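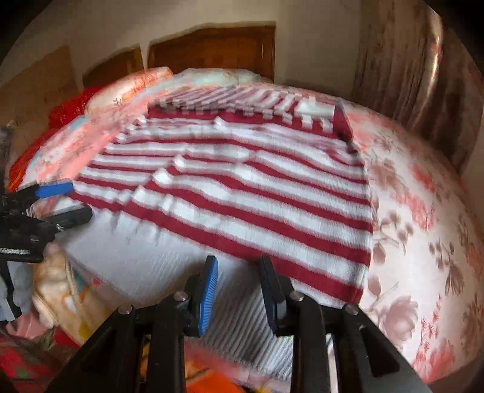

What should you set aside for a first pair of hand-held grippers, before you spend anything on a robot?

Set aside the price of the pair plus the same again for pads, storage and people's time. The pair is the cheap part, whatever the quote says.

Section 3. Planning and Budget

Read this section before you fill in the Linham order form. It is written for small teams collecting cloth-handling recordings in homes, and it assumes the salesperson has already told you how easy that will be.

3.1 Before you ask for a quote

1. Write down the one task you need. "Laundry" is too wide. "Spread a knit top on a bed and fold it" can be priced.

2. List the cloth you will work on. Ribbed knits stretch and bunch into ridges, and stripes show every crease. Thin printed sheets slide about underneath. A demo done with a new hand towel on a bare table tells you very little about either.

3. Check the room. Two grippers need elbow space on both sides of a bed or table. Measure with a person standing there.

4. Decide who owns the recordings. Get this in writing before money moves.

NOTE: "Works on all fabrics" appears in the Dutis brochure. We have asked for the list of fabrics tested and do not have it yet.

3.2 Building the budget

1. Start with the pair. Our last quote was $2836, two units, no shipping.

2. Add finger pads. Order spares with the first shipment – they are slower to arrive when bought alone.

3. Add storage. Plan for 42 hours of recording in the first round and price two copies of everything.

4. Add labor. This line is left off most vendor worksheets, and it was the largest one on ours. Include tidying, resetting the cloth between takes and checking the files afterward.

5. Hold back $2000. Do not let anyone talk you into spending it on a second pair in the first month.

CAUTION: Do not sign a robot arm purchase on the strength of hand-held results. A person holding a gripper corrects a bad grasp without thinking about it. The arm will need to be shown, and nothing in the quote covers that.

3.3 Trial period

1. Ask for a 24-day trial. Bristurard offered us less and agreed when we pushed.

2. Use your own bedding and clothes, unironed.

3. Record failed grasps as well as good ones. Vendors like to leave these out of the count.

4. Open and close each gripper before every session and look at the pivot pins. If one has worked out of place, stop and send the unit back.

5. On the last day, compare your cost per usable recording with the figure you were sold on. If yours is more than double, return the pair.

NOTE: "Usable" means your reviewer kept it. It does not mean the file opened.

Continue to Section 4 only if you still want to buy.

Comments (3)

Noeline Bright
We skipped the holdback on the Te Moana job and ran out of pads in week two. Wish I had seen 3.2 first.

foldingatnight
Is the labor line per person or per session? Ours came out silly either way.

R.
Per session, I think. Also they did finally send me a fabric list. It had four fabrics on it and one was felt.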